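Tapered stock: surface, seam and taper
Speaker notes, Bello Usman, Grosbridge
2024-01-08

Slide 1. Start without the history. Say that the talk covers plain tapered rods only, and that joints and end fittings are in the May session.

Slide 2. Taper. Define it as change in diameter over length. Most people judge it by eye at the ends and miss the middle. Measure at 5 stations, always from the wide end. Pause while they copy the table.

Slide 3. The Hastivero batch. 148 rods received, all measured twice. Read out the rejection rule in full, then the two exceptions. If asked about cost, refer to the Balogun report and move on.

Slide 4. Surface. Matte and polished areas on one rod do not always mean two finishes. Handling can polish a narrow end, and so can storage in a tight rack. Record where the change begins. Do not write "worn" on the sheet unless there is an earlier record to compare.

Slide 5. Seams and grooves. Turn the rod under a low side light. A seam stands up or lies flush, a groove catches a fingernail. If it cannot be decided, write "seam or groove" and leave it open for the second reader.

Last slide stays up during questions.

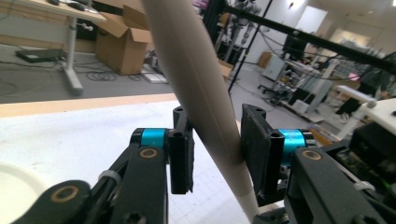
Trustar Materials and Finishing Group

Cream-coloured rod, smooth and matte, with a faint line along its upper face. Ask the room which term they would enter for it. Then point to the narrower end, paler and more polished in appearance, and go back to the rule from slide 4. Allow 5 minutes.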